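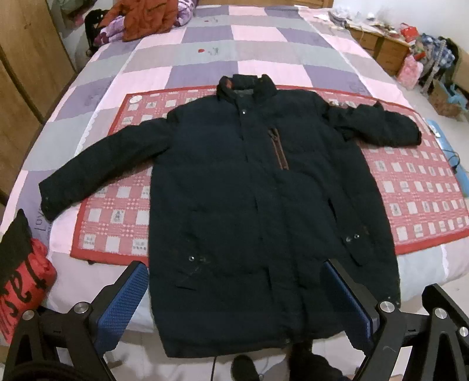

A dark padded coat with a stand-up collar and quilted seams.

Sverre Öberg has not sung in front of a paying crowd for more than a year. On Tuesday he was at a rehearsal room in Birndale, drinking coffee out of a thermos lid and tuning a guitar he said he had mostly forgotten how to play.

"My hands got soft," he said. "Or hard in the wrong places. I can dig a trench now. I can't do the bridge on our second single."

Öberg, the singer in the pop group Fastatari, finished his national service in November. The band had put out 2 albums and was halfway through a tour when his call-up letter came. He could have asked for a delay and decided against it.

"I would have had it hanging over me," he said. "The others told me to get it done. I think they wanted a rest, too."

He served as a driver with a supply company outside Cornmont. There were 276 conscripts in his intake, and he guesses that a third of them knew who he was on the first day. By the second week it had stopped mattering.

"Somebody asked me to sing in the truck and I said no, and then somebody else sang, and he was better than me," Öberg said. "After that I was the guy who couldn't fold his blanket."

He was allowed his phone for an hour in the evening. He used it to call his mother and to listen to rough mixes sent by Folke Björklund, the band's keyboard player and main songwriter, who kept working while he was away. Björklund wrote 10 songs in that time. Six are expected to be on the next album.

Björklund, who joined the interview late, said the break was harder on the band's finances than on its friendships. Their label, Sjögren, paused the monthly advance and the touring crew took other jobs.

"Our sound engineer is with a circus now," Björklund said. "We've asked for him back. He's thinking about it."

The first concert is set for the Cornmont ice hall, which holds 2,403 for music. Tickets went in one morning. Öberg said he looked at the seating plan and closed the laptop.

"Before, I never thought about how many people were out there," he said. "I've been sleeping in a room with eight guys. That felt like a crowd."

The set will be short, a little over an hour, and will lean on older songs. Three of the new ones may be included if the vocals are ready. Björklund wants four.

Öberg said he has no plans to write about his service, although he kept a notebook. Most of it is fuel records and a list of meals.

"There was a fish soup I liked," he said. "I wrote down what was in it."

The two went back to work shortly after 3 p.m., starting with the bridge.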